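28 January 2019
Dye bench, Okbridge

Picked up the madder work again after leaving it since July. The question is still why the wool from the second vat came out brown when the first vat gave a decent brick red from the same bag of root. Demyd thinks it is the water. I think it is the temperature, but my notes from July are thin and I can't prove it from them.

Started with the water anyway, as it is the easier one to test. Filled one pot from the tap and one from the rain barrel. The tap here is hard and leaves scale on the kettle within a week or two. Madder is supposed to like some lime, so if Demyd is right the rain barrel pot should be the dull one and a pinch of chalk should bring it back.

Wool is the Holovko fleece, spun by Yaryna, washed twice and mordanted overnight with alum. Total dry weight 676 g before mordanting. Split into 7 skeins, not quite equal. I should have weighed each one before they went in and didn't, so the root-to-wool ratio is only good for the batch as a whole. Tagged them with knotted string because the ink on the paper tags ran last time.

Ground root was soaked overnight in cold water and the first soak poured off. That soak is yellowish and a lot of people throw it away. I kept it in a jar with a lid for a small test later. If it turns moldy before I get to it, throw it out.

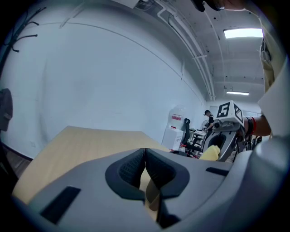
Heated both pots slowly. Held at 40 C for the first hour, then let them climb. The thermometer on the left burner reads lower than the one on the right when both are put in the same cup of water, so I used the right one for both pots and rinsed it in between. The old notes don't say which thermometer was used. That could be the whole story of the brown vat, and it annoys me.

Tap water pot: three skeins. Orange-red after the first hour, deeper after the second. Took one out early and left two in.

Rain barrel pot: three skeins. Slower, more orange, a little flat. Added chalk after the second hour and it moved toward red while I stood there. So Demyd has a point about the water, at least as far as the shade goes. Neither pot went brown.

Seventh skein went into a small pan taken up to a simmer on purpose. Brown within the hour, the same brown as July as far as I can judge by lamplight. Want to compare it in daylight before saying more.

Rinsed everything in water at the same warmth as the pots and let the skeins cool on the rail. One skein from the tap pot has a pale band where the tie was too tight. Yaryna wants looser ties next time, figure-eight, in cotton and not wool. She also asked for the pale one back as it is – she has a use for it in a cuff.

Stock: dry root is down to the last bag. Rusanine have put the price up again, 2,085 for the large sack with delivery, and we don't need that much. Ziltar sell smaller amounts but it comes coarser and would have to go through the grinder twice. I'll ask for a sample first.

To do
Daylight comparison of all seven skeins against the July card.
Cut short lengths from each for the light test, half covered with card, south window.
Check both thermometers in ice water and in boiling water, write the error on the handle with tape.
Small test with the first soak, alum wool only, no heat above hand warm.
Ask Demyd if he still has the vinegar-rinsed sample. It isn't in the drawer with the others.

Exhaust bath from the tap pot saved in the lidded bucket under the sink. Please don't tip it out.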